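The Soft End of the Job
What happened when a brush workshop in Puvley took on its first mechanical pair of hands

If you come into Puvley by the river road, as I did on a wet morning in March with a flask of tea going cold on the passenger seat, you pass the Kendov works before you have really noticed you are in the town at all. It is a long, low building with a blue door and a bicycle rack that is nearly always full, and unless the wind is blowing the right way (it smells faintly of varnish and warm glue inside, and on some days outside too) you would have no reason to guess that people have been making brushes in it for three generations.

They make all sorts. There are brushes for powder and blusher, brushes for watercolour, fat ones for gilders and very thin ones for the people who paint the lines on model ships. They begin the same way, with a bundle of hair or fibre that has to be shaken down, turned, tied and coaxed into a metal ferrule by somebody with patient fingers, and I was told so often that this is the real work that I began to nod before the sentence had finished. What comes afterwards is a good deal less romantic. Each brush has to be picked up, looked at, turned the right way round, laid in a tray and sent off to be printed or boxed, and it was this part, known on the floor as "laying up", that brought the robots to Puvley.

Laying up is light work, which is partly why it went on unchanged for so long. Nobody ever hurt their back doing it. But ask the women and men who spent years at it and they will hold out a hand, thumb and first two fingers pinched together, and show you where it aches. One of them, who started at Kendov straight from school and now has grandchildren at the same school, told me she used to dream about handles. "All pointing the wrong way," she said, and laughed, and then rubbed the base of her thumb without seeming to notice she was doing it.

The system that does a share of it now was put in by Thepsuriya, a small engineering company from two valleys over, and runs on a program called Statent. There are two arms, each ending in a pair of blunt fingers that open and close like a crab thinking something over. They were quoted for, argued about, put off for a year and finally switched on last spring, and the argument is worth telling properly, as it went rather differently from the one I had been expecting to write about.

I had supposed the quarrel would be over jobs. There was some of that, naturally, and the firm was wise enough to put its promise in writing before the first crate was opened: 44 people worked on the floor when the arms arrived, and 44 work there today, though several of them are doing something they weren't doing before. What really got people going, though, was the matter of touch. The bench hands did not believe that a machine could be trusted near the hair. You can spoil a good brush in a moment by gripping it at the wrong end; the tuft splays, and though you can sometimes steam it back into shape it never sits quite as it did. They had all been taught, on their first day, to take a brush by the handle just below the ferrule and to keep their fingers off everything above it, and they could not see how you would explain that to a motor.

The answer was that you showed it. Thepsuriya's people brought along a hand-held version of the gripper, a clumsy-looking thing with the same two fingers at the front, and asked the staff to lay up brushes with it themselves, over and over, while the software followed how they went about it. It took 18 shifts. The first was dreadful, by all accounts. People who could lay up a tray while telling you the plot of a film were suddenly all elbows, dropping things, sighing, apologising to the brushes. By the end of the first week somebody had worked out that you came in from slightly to one side, and somebody else had found that a thin handle behaves much better if you let it settle before you close on it, and they were swapping these discoveries over their sandwiches with real heat.

"I've never been asked how I do it before," a man from the varnish end told me. He has a beautiful slow voice and didn't seem to think he was saying anything much. "I'd been asked how many. I'd been asked how long. I'd never been asked how."

On their best run so far the arms laid up 933 brushes between the morning bell and dinner. On a more ordinary morning it was 716, and the person in charge of them was perfectly cheerful about that, as the rest of the batch had gone back to the benches, where a human being could still do it quicker and with less fuss. The very fine liners defeat the arms altogether. So do the fan brushes, and so does anything with a freshly varnished handle on a damp day. When an arm is unsure it simply stops with its fingers apart and a little amber lamp comes on, and whoever is nearest wanders over to see what the matter is. They talk to it as they go, I noticed, in just the tone you would use for a dog that has got itself behind the sofa.

Not everyone is happy. One of the older hands misses the company of the laying-up table, where six or seven people used to sit round together and put the world to rights, and she has a point; the table has gone, and the chat that went on at it has never quite found another home. She has been moved on to tying, a more skilled job and a better-paid one, and she is good at it, but tying wants your whole head. "I'm quieter than I was," she told me. The firm has put in a longer tea break, and a second kettle. She thought that was kind of them, and that it wasn't the same.

Others took to the change as though they had been waiting for it. Two of the younger staff now look after the Statent side of things almost entirely, and when a new handle shape comes in they are the ones who get the hand-held gripper down from its hook and teach the arms what to do with it. I was allowed a go myself before I left. I had been told to keep well clear of the hair, and to come in level, and not to hurry, and I nodded at all three and then did none of them.

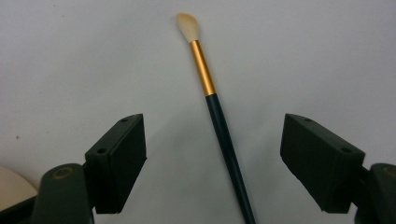
They let me try again after the tea break, and I managed most of a tray, with somebody standing kindly at my shoulder the whole time to turn the odd one round. I drove home along the river with a sore thumb.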